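Gudside – the new room, so far

Posted Wednesday, December 13, 2023

Quick one as I'm meant to be at the other end of town by two. Lots of you asked what the room at Ikgate is like now we've got our things in. Still messy. Notes and pictures below, more when I get a minute.

We've had the keys since April but the move itself only got going properly last month. Ludivine Carré did most of the planning, Ilídio Cardoso did most of the lifting. I did labels and tea.

The roof
White corrugated stuff overhead, strip lights hung under it. Loud in rain. Very loud in hail, we stopped talking and just waited. Good light though, much better than Doucette where you had to take everything to the window to see what colour it was.

The brick
Red brick, left as it is. Ludivine wanted it painted white, I didn't, and the landlord said no so that was that. It does shed a bit of dust. We sweep along the bottom on Fridays and it's back by the next day.

Shelving
White unit up against the brick. Came with us from Doucette in bits, one bag of bolts went missing, Ilídio found it in his coat a week later. By then we'd bought new ones. If anyone wants bolts.
Heavy boxes at the bottom please!! I've moved the same one twice this week.

Heating
One heater, from Niter, on a timer. Comes on too late and goes off too early. Nobody can find the booklet. Bring a jumper if you're coming in the morning, fingerless gloves also not a bad idea.

The door
Sticks. Lift the handle and push with your shoulder. Deliveries go round the side, past the bins – the bell does work but you need to hold it down, a quick press does nothing.

Boxes still to unpack
27 came over in the van, 19 done. The rest are mostly paper and old catalogues and I suspect will stay taped up till spring. One says KITCHEN?? in my writing and has no kitchen things in it at all.

The blocks
These were the first thing out, becuase everyone wanted to see them. Sorting by colour now, not by size. Size was a pain, you'd get to the bottom of the tub and find you needed one from the top of another. The pinks are the hardest, there's a proper pink and a peachy one and under the old lights they looked the same. Under these you can tell.
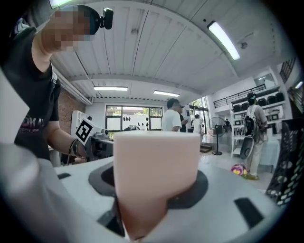 Ordered 200 new tub labels and spelt Gudside wrong on the proof, caught it just in time. They should be here next week. Until then it's masking tape and marker pen, so if a label has dropped off please write a new one, don't guess and don't leave the tub blank.

Odd blocks with chips or marks go in the tray by the sink, Ludivine goes through them when she's in. Some can be rubbed down. The realy bad ones she takes home.

Still wanted
A long table, any condition if the legs are sound. Coat hooks. A kettle that doesn't trip the switch, ours has done it twice now and takes the radio with it. Rug or mats for standing on, the floor is hard on the knees by mid afternoon.

Parking is on the road only, the yard belongs to next door and they do mind. Got to run. Will put up the rest of the pictures when I've charged the laptop, and Ilídio has some from moving day if he ever sends them over.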